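3.2 Collection of demonstrations

The demonstrations used in this work were recorded with a hand-held gripper, without a robot arm in the loop. We selected this way of working after a first trial at the Ciranthorpe site, where teleoperation of the arm was slow and the operators became tired before the end of a session. With the hand-held tool, the operator moves as in normal manual work, and the same finger geometry is later mounted on the arm. The difference between the two bodies is therefore limited to the wrist and to what is behind it.

Each demonstration begins with the fingers open and above the table. The operator then approaches the part, closes, lifts, places it in the target zone and opens again. We asked the operators not to correct a bad grasp in the air. If the grasp was bad, they put the part down and began the approach again, and both attempts stayed in the same recording. In our opinion such recordings are useful, as the policy otherwise sees very few states that come after an error. A similar observation was made in our earlier report on the Stikasine parts, although the data there were too few to separate this effect from the effect of the lighting.

In total we kept 500 demonstrations, divided between two operators. A further 123 were removed. Most of the removed recordings had a loss of tracking during the fast part of the transport, and the others were stopped by the operator before the part was released. The removal was done by hand by the first author and checked by M. Bragança, who had not taken part in the recording. Where the two judgments were different, the recording was removed.

3.3 Empty approaches

In addition to the complete demonstrations, we recorded short sequences in which the gripper moves over the table and no part is present. We call them empty approaches. They have two uses: to estimate the position of the finger tips relative to the table plane, and to give the policy examples in which closing is not the correct action. Without them, the policy trained on the Zimdale set closed the fingers over the bare surface in many of the test runs, mainly when the start height was low.
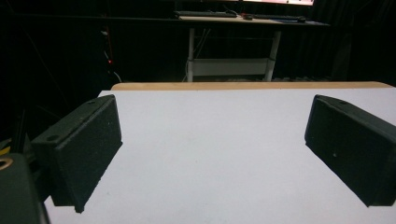
Figure 3. View from the gripper during an empty approach.

The height of the tips is the quantity that we found most difficult to label. It cannot be read directly from the tracking, which gives the pose of the tool body and has a delay of around 3 frames at our recording rate. We therefore marked the tips by hand in a subset of the empty approaches and fitted a constant offset. The marking depends on the contrast between finger and table. In Figure 3 the matte black fingers stand clearly against the pale tabletop, and the lower tip of the left one can be marked just above the surface, while the inner faces of both fingers are in shadow and give little information. For this reason we used only the lower outline of the fingers in the fit. The background behind the table was not masked, neither in training nor in testing. A. Angelovski repeated the fit with a mask as a control, and the offset remained the same within the marking error. The influence of the background on the policy itself is treated in Section 5, together with the results on the Pacheco set.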